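Reviews / Shop and Lab / Warisano Cell Safety Checklist Kit

Reviewed by Aigars Raudsepp

The Warisano kit is a binder of 14 laminated cards, a pad of sign-off sheets and a roll of floor tape. It costs $263. We have used it since December for start-of-shift checks on our robots.

Each card covers one topic: stop buttons, speed limits, who may stand where, loose parts, cables. The wording is short and most of it can be followed without training. Lộc Vi ran the first set alone and finished before 9 a.m. 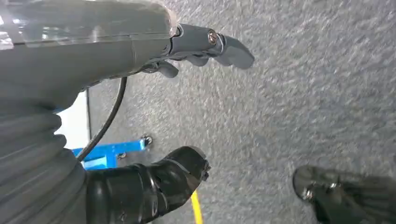
Card 6, on cables and hoses, is the one I would buy the kit for. It tells you to check every line at rest and again at full reach, and to write down any that could snag. A black cable that hangs in a loop under the wrist, with a blue metal frame behind it, is the kind of thing that gets its own line on the sheet. The card also asks for a look at bellows sleeves, folds included, which our old list left out.

Card 11 is weaker. It assumes a fixed arm behind a fence and has little to say about machines with feet. Lợi Ninh wrote us an extra page for that.

The tape is poor on carpet. Refill pads come in packs of 2 and ship slowly.

Four out of five. Buy your own tape.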